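Skorach Hinge and Door Alignment Kit
Reviewed by Kaiwen Lei
June 19, 2020

Bought with my own money, at a price I have since stopped saying out loud in front of my wife.

I build humanoids, or parts of them, at the shared workshop in Jallville. My current project is getting one to open a cabinet and put office supplies away, a job my nephew will do for a popsicle. The robot is the hobby. The Skorach kit is what I bought when I realized the cabinet doors were a bigger problem than the robot.
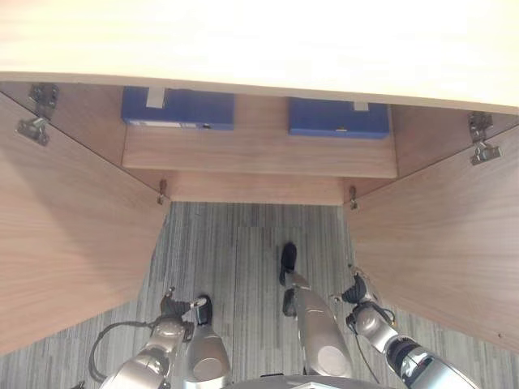
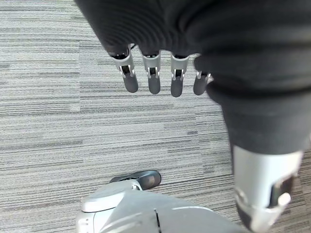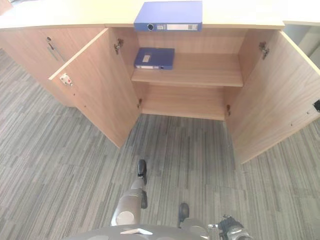 At work on the cabinet job. The first and last shots show the doors open; the middle one is a close view of fingers over the carpet.

The kit comes in a flat tin: a hinge gauge, a stubby driver with three bits, a set of shims, a door prop, and a pull gauge that tells you how hard you have to tug before a door gives up. The last item is the one I wanted. When a person meets a sticky door, the person pulls harder and mutters. My robot pulls exactly as hard as I told it to and then stands there like a man waiting for a bus.

The pull gauge is very good. It clips to a handle, reads in grams, and holds its peak until you press the button. My first reading on the right door was 1036. After a little work with the driver and one thin shim I had it well under that, and the left door matched it closely enough that I could stop writing separate numbers for each side. That saved me most of an evening, and I have few enough of those.

The hinge gauge is fine. You lay it across the hinge arm and it tells you which screw to turn. If you have hung doors before, you know which screw to turn. If you haven't, the little card in the lid explains it with drawings that appear to be of a different hinge.

The door prop I can't recommend. It is a spring rod with rubber feet, meant to hold a door at a set angle while you adjust it. On a hard floor it works. On carpet it slowly creeps away, and the door goes with it. I ended up using a paint can, which came free with some paint.

I also own the Vimport version, bought in May, and people at the shop keep asking which one to get. The Vimport driver is nicer in the hand and has a better tip. Its pull gauge is a spring scale with a hook, and reading it while crouched behind a robot is a good way to get the wrong number. If you only need to hang doors, buy the Vimport. If something with motors is going to be opening them, buy the Skorach.

Complaints, since you've read this far. The tin has no foam, so everything rattles. The shims are stamped with their thickness in type so small that I measured them instead. The gauge takes a button cell and shuts itself off after 15 seconds, about as long as it takes to get down on the floor. And the smallest bit started to round off after almost 40 screws, which seems soft for the money.

Skorach does sell replacement bits. They're out of stock.

As for the cabinet job, the reach is decent now and the grip is getting there. I had planned to use the Fang gripper firmware for the next round, but it wants a newer controller board than mine, so that's another purchase and probably another review.

Four stars for the pull gauge, two for the prop. Call it 3 overall, and check the shim drawer at your own shop before you order.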